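Search this site
Type and hit enter
Search

Blue Lamp, Fake Fruit: The White Table Gallery

Hi again! I said back in February that I'd put up a little gallery once I'd settled on what lives on the white table, and then I went and changed my mind every other day, so it took until now (April 26, 2020, for those of you keeping score at home). My 365 project is still limping along and I'm on day 43 of the still life stretch. The rule I set myself was small and bright. Three bits of produce, one lamp, white surface, go.

The lamp is the star as far as I'm concerned. I have wanted a blue gooseneck forever and I love that the base and the shade go together. I got it through Villeo after Nélida Núñez posted hers and I got jealous. The strawberry is toy food from the Muvel box, and so is the carrot, which has the silliest, happiest green top you ever saw.

Click through, leave a comment, tell me your favorite!

1. Lamp on

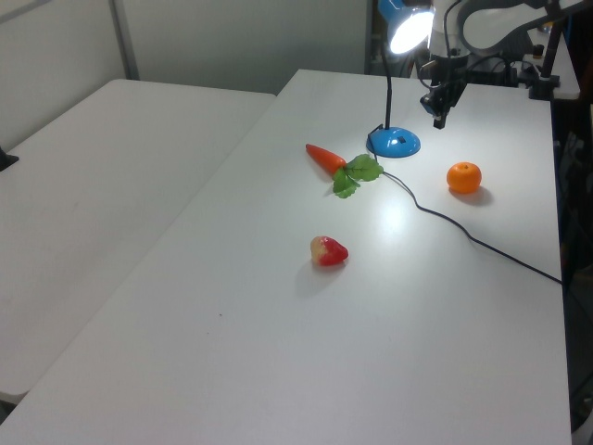 What color bulb should you use if you want orange and red to look right on a white table? Something labeled daylight or neutral white is the easiest place to start, and if everything comes out too yellow you can fix the rest with the white balance setting on your camera.

I like how the lamp makes that pale bright patch in the middle of the tabletop, and the way the strawberry makes a loose triangle with the other two, with the creamy bit showing on one side. I was going to swap it for an all-red one and now I'm glad I didn't. The orange has just the softest gray shadow. I keep going back to look at it, which is a slightly embarrassing thing to say about a piece of citrus!

And yes, the cord stays. I went back and forth (Joon-young Ji from the Ban forum is firmly on team hide-the-cord, hi Joon-young) but I think a plain black line wandering over all that white is lovely. It gives your eye something to follow. If you really can't stand cords, run yours straight back from the base and tape it under the table edge, but try a picture with it loose first, just to see.

2. The long squiggle

Same bunch of things, and a lot more of the cord. It does a big lazy S over the table, goes along right above the carrot leaves and then wraps itself around the edge of the lamp base. The base looks like a big blue cough drop to me, you can sort of see into it, and the little black switch is right there on top. The shade is all shiny highlights in the corner. I've tried to get rid of highlights like that in other pictures with tissue paper and a bedsheet and all sorts, and now I've decided I like them. So there.

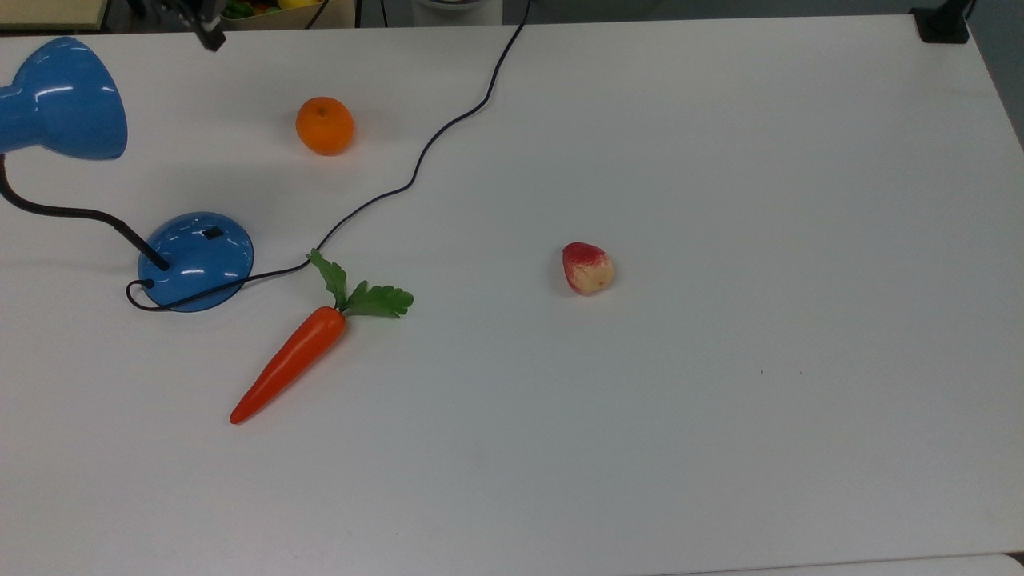 3. What's next

I've got an Astier bowl, a plain cream one, that I want to put the fruit in, but it's deep and I'm worried the strawberry will vanish. Maybe I'll tip it on its side and let everything spill out. I'd also like a lemon. Yellow against that blue would be so good! If you have a toy one with a decent bumpy peel, let me know where you found it, as the ones I've seen so far look like tennis balls.

Prints of either picture are fine for personal use, just send me a note first so I can dig out the bigger file.

Recent galleries
Day 3: Buttons in a Saucer
Everything Green in My Kitchen
Nélida's Lamp Shelf (guest gallery)
Paper Clips, Very Close Up
The Astier Bowl Arrives
271 Comments on One Teapot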